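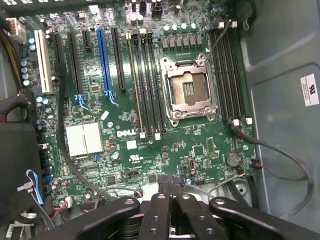 So I finally have some hours on the Virkberg bench kit, and since a few of you have been asking (hi Gráinne, yes, I got your messages), I figured I'd write down what I think of it before I forget the annoying parts.

Quick background if you're new. I do small-batch teardown and refurb work on old office desktops, and most of my day is memory, expansion cards, coin cells and cable plugs, over and over. I've wanted an arm to do some of that for ages. The Virkberg is a tabletop arm with a two-camera setup (one on a pole, one on the wrist) and software called Lamlow that you use to teach it stuff. You can buy it outright or rent it by the month. I rented, because I'm cheap and because I've been burned by bench gear before.

Setup took me 3 evenings. The manual says one. To be fair, one of my evenings went to finding a screw I'd dropped behind the workbench, so call it two and a half. The arm itself bolts to a plate, the plate clamps to the table, and the clamps are really good! I leaned on the thing pretty hard and it didn't budge. The cable from the controller box is too short, though. If you keep your computer on the floor like I do, plan on buying a longer one.

Okay, the board. I've been doing all my practice on a Dell motherboard still screwed into its chassis, with no processor in the socket. I like it as a test subject because there's a bit of everything on there. Memory slots on both sides of the socket, a plain old white PCI slot, a couple of slots with blue latches, a coin cell down at the lower right, and a cable lying over the board pretty much where you'd want to put your hand. If an arm can work in there without snagging on something, I'm interested. A nice clean board flat on a mat tells you very little about what my week looks like.

One warning if you try the same thing: the contacts in that socket are exposed, and they're tiny and they hate being touched. Lamlow lets you draw "keep out" zones, little boxes the fingers won't enter, and that was the first thing I set up. It works, mostly. You draw the zones on the picture from the pole camera, and then they get checked again in the wrist view. What I didn't love is that the zone doesn't follow the chassis if you bump it. I nudged the case with my elbow, the zone stayed where it was, and I only caught it when I looked at the overlay. There's a re-align button. Press it every time. I put a sticky note on the monitor.

The memory latches were the job I most wanted to see it do, so that's where I spent the most time. The fingers are black and angular with round holes in them, and they're chunkier than I expected. For opening a latch that's fine, you just need to push the thing outward. For pulling a stick of memory straight up, they're a bit much when the next slot over is full. I got 9 clean pulls out of 10 with the neighbor slots empty, and then I filled them up and it got fussy and I stopped counting and started muttering. The narrow fingertips are sold separately. I think they should be in the box, and I said so on the feedback form.

Graphics card slots I'd call a maybe. The blue latch on the end has to be held while the card comes up, and that's a two-handed job for me, never mind for one arm. Virkberg's demo video shows it done with a little wedge tool. I made my own wedge from a guitar pick and it sort of worked? I wouldn't do it on a customer's machine yet.

Coin cells, on the other hand, were a nice surprise. I taught it the little sideways press in one sitting, maybe the length of a podcast, and it picked it up. You guide the arm by hand, it records what you did, you do it again from a slightly different start, and so on. Lamlow nags you to vary the lighting and the angle, and I ignored it at first, and then I moved my lamp and everything went sideways. So, okay, listen to the nagging.

Power plugs I gave up on for now. The big white one has a bundle of yellow and black wires coming out of it, and the clip wants a good squeeze while you wiggle. The arm can squeeze and it can wiggle, and I could not get it to do both at once. Áine Rafferty over at Higuchi (she's the support person I got, and she was lovely) told me there's an update in the works for that kind of combined move. Higuchi handles the rentals and the help desk for Virkberg, by the way, which confused me when the invoice came. She answered my first email in an hour and my second one the next morning, with a marked-up screenshot, so no complaints there.

I also tried the Culura add-on, which is the one that labels parts for you. You park the wrist over a board and it draws names on things. It got the memory slots, the battery and the expansion slots right away. It thought the big silver heatsink below the slots was a drive, twice, until I corrected it and saved the label. The free trial gives you 54 boards, and I've burned through a good chunk of that just playing around — don't let your nephew near it.

Noise! I forgot noise. It's quieter than my case fans when it's moving slowly and whiny when it's moving fast. I run it slow. I'm in no hurry, and the slow setting is also kinder to cables. The fingers brushed a loose one at full speed early on and I about had a heart attack (nothing came unplugged, I checked).

Would I buy it? Right now I'd keep renting. For battery swaps and memory pulls it's already useful enough that I can be wiping down a case while it works, and I like that a lot. For cards and power plugs I'm still using my own hands. If you only see a few machines a month, I'd skip it, you'll spend more time teaching than you save. If you've got a stack of the same model in the corner, get the narrow fingertips and give it a try.

Next up is seeing whether it can put memory back in, which I'm a little scared of because it takes real force and the board flexes. I've asked Áine what the force limit should be and I'll add her answer here when I have it. Also, if anybody has a longer controller cable they aren't using, email me, I'll pay shipping.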